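The slow way to Andanwood

17 July 2021

I'd been promising myself the walk to Andanwood since October, when my knee was still the size of a grapefruit and the stairs at home felt like a day out. It's 14 miles if you start at Lota, and the bus only goes twice a day, so once you've set off you're more or less committed. I packed two cheese rolls, a flask and far too many socks.

The first stretch follows the old railway line, flat as anything, with brambles on both sides and the odd cyclist dinging at you from behind. I'm a slow walker these days. I used to march along with my head down, and I must have missed half of what I walked past (there's a whole pond at Vitard that I'd swear wasn't there before!).
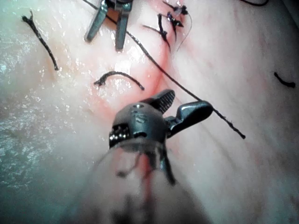
Vitard is also where you'll find Kadrić, a bakery with 9 chairs and a queue out of the door by eleven. Get the spinach pie. I had one sitting on the wall opposite, burnt my tongue, and went back in for another.

After that comes the hill. There are 139 steps cut into the steep bit, according to the sign at the bottom, and I stopped on a good many of them to admire the view, or so I told the couple coming down. My knee grumbled but it held. 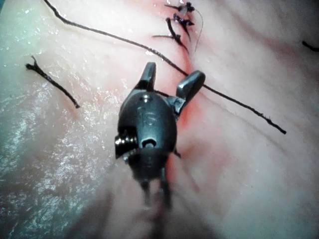

The top is all heather and wind, and I had it to myself apart from some very rude sheep. Then it's downhill through the beeches for roughly 2 miles, which took me well over an hour, what with the roots and a long sit on a fallen trunk eating the last roll.

I got to Andanwood just in time to see the bus pull away. The pub was open, though, and they do a decent ginger beer.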